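Hotcombe Exhibition Labels: read me first

Hello, and thanks for dropping by! Inside are the wall labels from the Hotcombe museum's carving and textile shows, 3845 in all, typed up by Daranee Wongsuwan and checked (very patiently) by Decha Phromma.

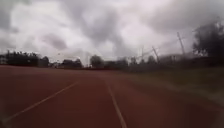
Red track, two white lane lines.

Each row holds one label, with its gallery, catalogue number and, where we could manage it, the maker's name. Spelling is as printed, so you'll meet "colour" and "color" side by side.

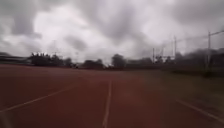 Track and lane lines under heavy cloud.

Labels run to 200 words at most, and 34 are still missing their gallery – sorry! 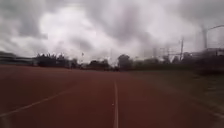

The Trarkiven loans sit in their own folder, as their catalogue numbers follow a different pattern. Corrections are very welcome and go to Nantana Pongsiri.

Last updated March 2022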